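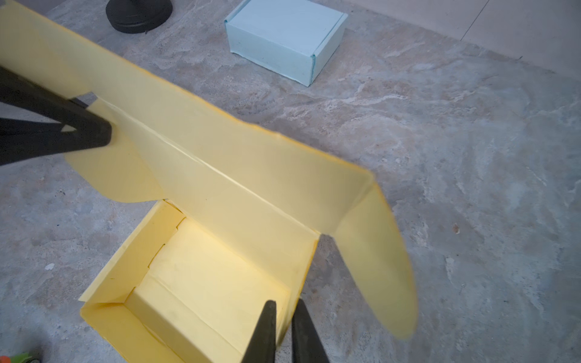 Figure 3. Yellow mailer, lid raised, on the gray marble-pattern floor. Note the notched edge on the side flap.

Last updated: December

Print this page | E-mail this page

3.2 Closing the mailer

The carton used in all closing trials is a one-piece cardboard mailer with a hinged lid (Figure 3). Pale yellow, from Betora, bought flat and folded by hand at the Clukmont packing room. No tape, no glue. Everything depends on the folds, so the folds get most of this section.

Each side wall is doubled over on itself, with a dust flap tucked in between. We tried leaving the dust flap out on a few boxes to save time. Bad idea: the walls bowed outward and the lid flaps had nowhere to go. Those boxes are not in the counts below.

The lid is one broad panel with a flap on each side. To close, the panel comes down on its crease, the side flaps turn in, and both have to slide inside the walls before the front is pressed home. People new to the job nearly always push the front first. The flaps then catch on the top of the wall and fold the wrong way, and once a flap has a second crease in it the box never closes quite as well again. We marked this as a "soft fail" even when the lid was forced shut afterwards.

47 mailers were folded for the study. Of these 38 closed cleanly on the first try, which is 81 percent. Soft fails made up all the rest but 2, where the hinge crease tore at one end. Both torn boxes came from the bottom of the same bundle and may of been damp in storage, we did not check at the time.

Crease condition matters more than we expected going in. A lid that has been opened and shut a few times lies down easily. A fresh one springs back up and has to be held while the flaps are steered in. For this reason every carton was pre-creased once, lid fully back and then fully forward, before its trial. Pre-creasing was skipped in the Saturday pilot and those results are reported seperately in 3.4.

Boxes were closed on the floor, not on a bench. Floor is smooth and a light box slides on it if pushed from the front. Packers in the Grornumow survey (83 responses) named sliding as their second most common complaint, after flaps catching. A hand on the rear wall stops it. A rubber mat stops it too but we wanted the plain floor, same as the packing room uses on busy days.

Contents: none for the trials in this section. Filled cartons, which behave differently because the load keeps the walls from leaning in, are covered in 3.3. Fill height turned out to be the main thing there.

Shares: 2 | Comments: 0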